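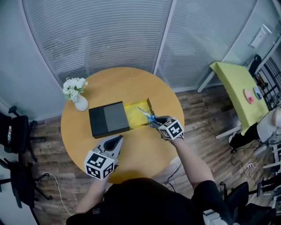 Round table station, scissors task, hand-held grippers left and right.

Demo station walkthrough, Skeltwood, March
Checked by Catriona Urquhart

I did this one a bit before 9:30 and went through it in the order on the sheet, so if you're reading along with a blank copy, the numbers match. My marks are OK, FIX or ASK. Comments are just me talking, sorry in advance for the length of number 4!

1. Work surface stable, right size for the task: OK
I leaned on the round table from three sides and it didn't rock. I like it better than the long bench we had before (everybody ended up twisting at the waist on that one).

2. Only task items and agreed props on the surface: OK
Black box, the yellow piece, the scissors. The vase of white flowers is on the agreed prop list for this station, and it stands at the upper-left edge, well away from the box. If you bring in anything made of glass, please ask me first.

3. Marker cubes clean, flat and readable: OK
Wipe them with a dry cloth only. Somebody at Galbraith used a solvent wipe on theirs and the black came right off the pattern, and they had to reprint the lot.

4. Sharp tools: FIX
Okay, scissors. Our rule says blades closed whenever they're being carried, points away from the person, and the other gripper kept clear of the blades the whole time. The right gripper has the blue-handled pair by the handles end of things or the middle depending on who's working, and I'd like us to settle on one. My vote is handles, always. I'm also asking for a tray so the scissors have a home between takes. Right now they just get put down wherever, and on soft yellow material it's easy to pick up a fold along with them.
Action: tray ordered from Stilena, item 466. Put a strip of tape on the table where it goes.

5. Grip pads and finger travel: OK
Opened and closed each one ten times, no sticking. Left one has a tiny squeak at full open, which I've reported to Suvport. Keep using it unless the squeak turns into a grind.

6. Clothing: OK
Short sleeves, nothing dangling. Lanyards come off too, please, and long hair goes up.

7. Floor and cables: FIX
My usual complaint. There's a white cable running along the floor toward the table from the lower left, and black ones going across from the power strip on the right. Every one of those wants a cover where people walk. I know the covers are ugly, and I know they catch the chair wheels, but a chair wheel is a lot cheaper than an ankle.
Action: cable covers, 900 mm lengths, two per station. Strip goes up off the floor when the brackets come.

8. Chairs: FIX
Anyone standing at the table needs to be able to step straight back without looking. Office chairs on both sides is too many for me. Park the spares against the wall before you start.

9. Side table and shelf rack: OK
Yellow-green cover isn't hanging low enough to trip on. Nothing heavy on the top shelf, thanks to whoever moved it.

10. Lighting and blinds: ASK
Does anybody have the light readings from last time? I wrote 855 lux at the tabletop on my sheet, but I'm not sure if that was with the blinds open or shut. I'll leave this one blank until I hear.

11. Stop word agreed out loud before the first take: OK
It's still "hold." Say it even when you feel silly.

Result: usable today with chairs moved and tape over the cables. Recheck items 4, 7 and 8 once the parts are in. Send questions to me at extension 204, or leave a note on the clipboard.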